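Trurkwood notebook, October, hand-held gripper collection, home sites
Entry by Gwendolyn Greenberg

9:40 a.m. Started on the soft objects list. Target for this site is 300 usable episodes of pick and place into a box. The running total across all homes was 2,315 before today.

Checked finger travel first. The left jaw was sticking a little near full open, so I backed the screw off a quarter turn and ran the zero again. Fine after that. Blue pads stay on for the whole set. The bare jaws slip on plush and we'd end up with half the data showing regrasps.

First 37 episodes are going in the reject folder. I was closing too fast and the width signal jumps from open to closed in a few samples, so there's nothing in between for the model to learn from. Slowed down to a count of two on the close and the curves look right now. Sung wants the rejects kept anyway for the failure classifier. Tagged them "fast close."

Notes on grasping plush:
- Take it across the body. A tail or a leg will hold, but the toy swings and hits the side of the box.
- Width at contact is not a good signal for these. They squash. Label the grasp from the video.
- Put the toy down a different way each time. I caught myself setting it on its side over and over.

Blanket is a problem for tracking when it gets dragged. The map drifted in 8 episodes, all of them ones where the jaws caught the fleece and pulled it. Came in higher after that and had no more drift before the break.

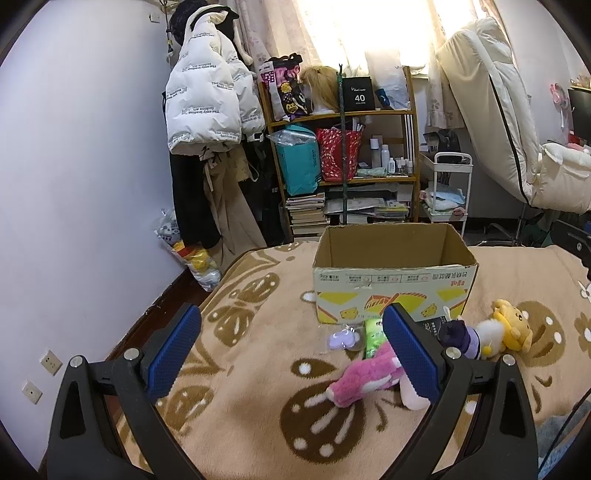 Kulora sync dropped once at 11:15 and I lost the episode in progress. Restarted the logger, clock offset back to normal. Did not restart the gripper.

For the next session: move the box between blocks, swap which toy is the target, and do one block with the other toys close enough to get in the way. Somebody please check whether Plimum export still strips the width channel. It did last month and we had to redo the whole upload.

Trurkwood data collection notes | Contact: Gwendolyn Greenberg | Back to top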